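Plalleder Community Swap Returns in July With a Longer Morning and a Bigger Hall

By Tatiana Zeman

The Plalleder household swap is coming back this July, and if you missed it last summer you will be glad to hear that it has outgrown the little room behind the library and is moving to the old Skála gymnasium on the hill, where there is space to turn around with a stroller and a fan or two that still work. Doors open at 7 in the morning for people dropping things off and at 9 for everybody else, and the whole thing wraps up in the early afternoon, or whenever the last table has been folded.

For anyone new to town, the idea is about as simple as these things get. You bring what you no longer use, as long as it is clean and in one piece, and you take home what you can use. No money changes hands at the tables. You don't need to bring something to take something, and you don't need to take something because you brought something, although most of us find it very hard to walk out with empty arms. I went last year with a box of jelly jars and came home with a waffle iron, a birdcage (I have no bird) and a winter coat that has turned out to be the warmest I have ever owned.

Last summer 200 households came through, which was a good deal more than the library had bargained for, and the line ran down the steps and past the bakery. The bakery did not mind. The bigger hall should help, and so should the new layout, with four sections this time: kitchen and home, clothing, books and games, and a combined corner for pets and sports. That last one was the most requested addition on the comment cards, and I can well believe it. Everybody I know has a crate left over from a puppy who grew, or a pair of skates that fit somebody two years ago. 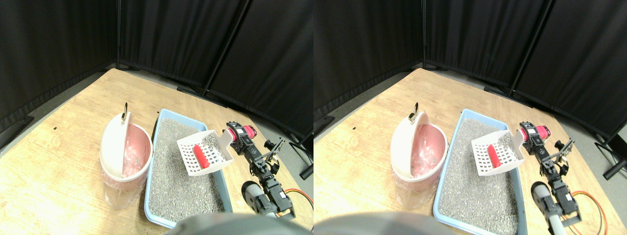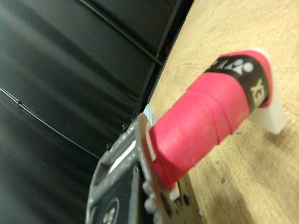

Litter tray, scoop and disposal bin; pink grip with a black band.

Furniture is the one thing the swap still can't take, simply for want of strong backs and a truck. What you can do is write a card with a few words about your dresser or your bookcase and your phone number, and pin it to the board inside the front door. Last year 50 cards went up and nearly all of them had been taken down by lunchtime, so bring a pen. Car seats, mattresses and bicycle helmets are not accepted. Small appliances are welcome, and there will be an outlet by the stage where you can plug in a toaster and see for yourself before you carry it home.

Velari, the hardware store on the square, is lending the folding tables again and has offered to run a repair bench through the morning. They will sharpen kitchen knives, replace a lamp plug or tighten a wobbly handle while you browse, and they ask only that you put your name on the item with a bit of tape so it finds its way back to you. The Vandell coffee cart will be parked at the side entrance, in the shade if they can manage it, with iced tea for those of us who gave up hot drinks back in June.

Parking at Skála is limited, and the gravel lot fills quickly – if you are able to walk up from the square, it is a pleasant ten minutes, mostly under the lindens, and the drinking fountain at the halfway bend has been fixed. People with a heavy load may pull up to the double doors on the north side, unload, and then move along so the next car can get in. There is a ramp at those same doors.

Whatever is left at the end of the day goes to the thrift shop on Mill Street, except for the books, which go to the library's fall sale. Old towels and blankets, even the frayed ones, can be left in the barrel near the exit for the animal shelter, which goes through them faster than you would believe.

Helpers are still needed for the early shift, mainly to sort clothing and carry boxes in from the curb. There is a sign-up sheet at the library's front desk and another at Velari, next to the paint chips. Breakfast rolls are provided.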